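Larville Technical College Forums > Student Projects > Household Tasks Robotics Project

Topic: Task list for the end-of-term demonstration

jraudsepp_staff
Posted 30/11/2019
The department has approved two tasks for the demonstration: folding a cloth and sorting clothespins by color. Teams Skitano and Fosau are asked to confirm their choice in this thread. Each team will receive 18 minutes, including setup.
Jaanus Raudsepp, Course Supervisor

t_barua
Team Fosau confirms the cloth task. We have logged 1,351 practice attempts since the start of November and request permission to use our own cloth during the demonstration.
Tharindu Barua

skitano_lead
Team Skitano confirms clothespins. We must object to the request above. A team that brings its own cloth is testing its robot on material it already knows. The course rules state that all materials are to be issued by the supervisor.

t_barua
The rules refer to graded trials. The demonstration is not graded. A change of fabric at this stage would set aside most of our recorded work.

silina_lab
As lab coordinator for the Siliņa workshop, I would ask both teams to settle the matter of the work area first. The rule on storage remains in force: bins and cartons may stand beside the table during practice, but the tabletop is to be kept for the task and its tray.

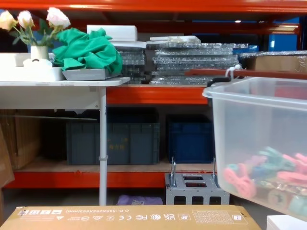 Teams wishing to practice with the vase in place may do so, provided that it is recorded in the log. Parts left on the floor should be returned to the shelving at the end of each session.

skitano_lead
Noted. We would prefer that the vase be removed for the clothespin task, as our arm requires a wide approach from that side.

t_barua
We would prefer that it remain. A household table is seldom clear.

jraudsepp_staff
Each team may decide on the vase for its own session. On the cloth, Team Fosau may use its own for the first run and must use the issued cloth for the second. Both results will be reported. Please submit revised task sheets to the workshop office.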